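The Inventory of Room 8

28th April
By the Fiction Desk

The order to vacate was delivered to the Office of Rooms in January, on a single sheet, and was entered in the register the same afternoon. It stated that Room 8 of the Graneck building would be transferred to another department and that a full inventory was to be prepared before the transfer. It gave no reason. Orders of this kind seldom did.

The Inventory Officer had served the Office for 23 years. In that time the Officer had listed the contents of laundries, chapels, two post offices and a school for piano tuners, and had never been asked to amend a list once it was filed. The method was fixed by regulation. An object was to be named in plain words. Its place was to be given. Its condition was to be stated only where the condition could be observed by a person standing upright in ordinary light.

The Officer arrived at Room 8 with a folder, a pencil and the standard form, and began at the left, as the regulation required.

"Desk, gray," the Officer wrote. "On the desk, one storage bin, blue, with orange lid. On the lid, one bag, white, crumpled. Beside the bin, small items of several colors."

The form provided no line for small items of several colors. There was a line for stationery, a line for tableware, and a line headed Devotional. The Officer considered all of these and wrote in the margin, which was permitted where the margin was wide enough.

The chairs presented no difficulty. One was plastic and gray, and the other was white and had wheels. The fire extinguisher was red and hung on its pillar, and was therefore the property of the building and outside the scope of the order. The Officer noted it all the same. An inventory that left out a thing everyone could see was apt to be returned by the Office with a question mark in blue ink.

It was at the white cabinet that the work slowed.

The cabinet had a curved front and a flat top, and it stood where a person crossing the room would be obliged to walk around it. On the top lay a square black pad and a strip of beige masking tape. The Officer wrote down the cabinet and then the pad. At the tape the pencil stopped.

The regulation was clear that tape in use was a part of the object to which it was fixed, and that tape not in use was a supply. It was silent on the matter of a single strip, stuck down, holding nothing to anything. The Officer looked at it for some time. It had wrinkled a little at the ends. Somebody had torn it from a roll, pressed it to the white surface and gone on to the rest of the day, and whatever it had been meant to mark had been carried off in that person's head.

The previous inventory of the room, prepared by the firm of Naseri under contract, was attached to the folder. The Officer turned to the page for the cabinet. Naseri had listed the cabinet and the pad. Naseri had not listed the tape.
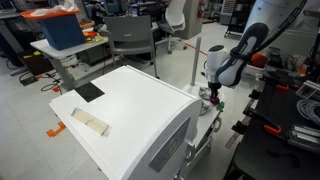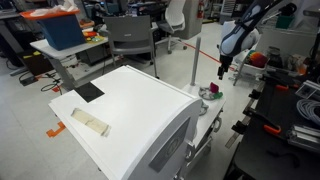 The strip of tape lies on the white cabinet, toward the left of its top.

Does a strip of masking tape have to be listed in a room inventory?

A strip that is holding something is covered by the entry for the thing it holds, and a loose roll is entered under supplies; a strip fixed to a surface by itself is left to the judgment of the officer.

That was the wording of the guidance, and the Officer had once helped to draft it. It had seemed a generous provision at the time. The phrase "left to the judgment of the officer" had been added late in a long meeting, and everyone present had been glad to go home.

The Officer left the line blank and went on to the small white stand. There was a magenta piece there and a green one, neither of them large. They were entered as "two pieces, colored, use not stated." The black workbench followed, with its orange-handled clamps. The Officer approved of clamps. A clamp could be named in one word, and its purpose was not open to dispute.

At noon a messenger came from the Lurko annex to ask whether the list was complete. The Officer replied that it was complete but for one line. The messenger asked which line. The Officer said that it concerned a supply, or possibly a fixture. The messenger wrote this down and left.

The Officer then did something that was not in the regulation, though it was not forbidden by it either. The Officer put a thumbnail to one end of the strip. It would have come away in a moment. There would have been nothing to enter, the line could have been struck out, and the folder would have agreed with Naseri on every point.

The Office held 3000 inventories in its basement, shelved by building and then by room. The Officer had walked past them daily and had never wondered what had been lifted off a surface, folded over and dropped into a pocket so that they might balance. It was wondered now, at some length, in a quiet room with the folder open.

The thumb was withdrawn. The end of the strip was pressed flat again.

"Tape, masking, beige," the Officer wrote. "One strip. Fixed to top of cabinet. To remain."

There was no provision for the words "to remain." They belonged to another form, the one used for trees – and, in one case in the Officer's memory, for a well. They were written out in full and initialed. The folder was closed and carried to the annex, where it was stamped and sent down to the basement.

The room was transferred on the date set by the order. After 20 days a query was received from the new department. It consisted of a copy of the page with the last entry circled, and beside it, in blue ink, the question of how long.

The Officer took a clean sheet and began, in plain words, to reply.

Comments (3)

formfiller: I worked in records for most of my life and we had a form with a line for Devotional too. It was used once, for a calendar.

Hilltop Reader: I wanted to know what the reply said, but I suppose it is still being drafted. The messenger deserves a story of his or her own.

o.p.: Is the Graneck building the same one as in "The Lamp Allowance"? The pillar made me think so – although in that story the rooms had letters and this one has a number.

Recent fiction

The Lamp Allowance
A Ferry for the Donito Estate
Minutes of the Second Staircase
The Understudy's Umbrella
Notice to All Holders of Keys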